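Ticket 468 – Gripper finger wear and spares budget
Status: open, awaiting quote
Opened: 27/12/2025
Category: equipment planning
Site: Ullari domestic test room

Summary
The spares line for the two-arm unit was set at 112 pounds per quarter. Invoices from Kurton for the last quarter come to 206 pounds, all of it finger sets and pads. We need to know whether to raise the line, change the part, or change the task list before the February order closes.

Log

Entry 1. Checked the invoices against the parts shelf. Quantities match. No duplicate orders. Delivery charge is included in the total and was not in the original estimate.

Entry 2. Checked the fault record. It holds 34 entries tagged 'grip', left and right arms together. Most are for small smooth items such as drinks bottles. Bowls come up less often. Cloth items are logged under a separate tag and I have left them out.

Entry 3. Reviewed the bottle task on the folding table. Fingers are opened either side of the bottle before closing, so any offset in the approach puts the load on one finger first. Asked for the wear on each finger to be logged separately from now on.
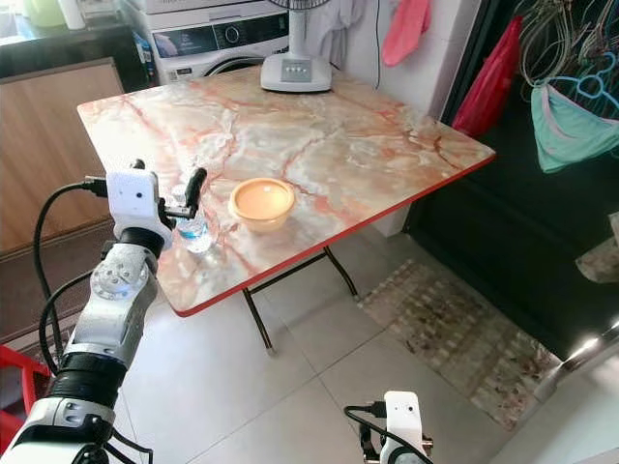 Ticket author, Ullari equipment planning

Entry 4. Bottle and bowl tasks share the same table, so one set of fingers has to cover both. The Cattaneo wide finger is rated for the bowl but is dearer than the Kurton part. The Briltine pad fits over the existing black fingers and can be replaced without removing the gripper housing. Fitting time is not in either supplier's sheet. Have asked both.

Entry 5. Cables. The run from the left gripper housing loops back along the arm with slack in it. No faults logged against it, but we hold no spare. Added one cable per arm to the draft order as a separate line, so that it does not get mixed in with the finger costs again.

Entry 6. Reply from Briltine: pads are sold in packs only, minimum order two packs. Lead time not confirmed. No reply yet from Cattaneo.

Proposed action
1. Hold the Kurton order at its present level until February.
2. Buy the minimum order of Briltine pads and fit them to the left arm only. Keep the right arm on standard fingers for comparison.
3. Move delivery charges to their own budget line.
4. Do not buy the Cattaneo finger unless the bowl faults go up.

Outstanding
– Written price from Cattaneo
– Lead time from Briltine
– Approval for the spare cables

Next review when the Cattaneo price is in. Please add replies to this ticket and leave the old spares thread closed.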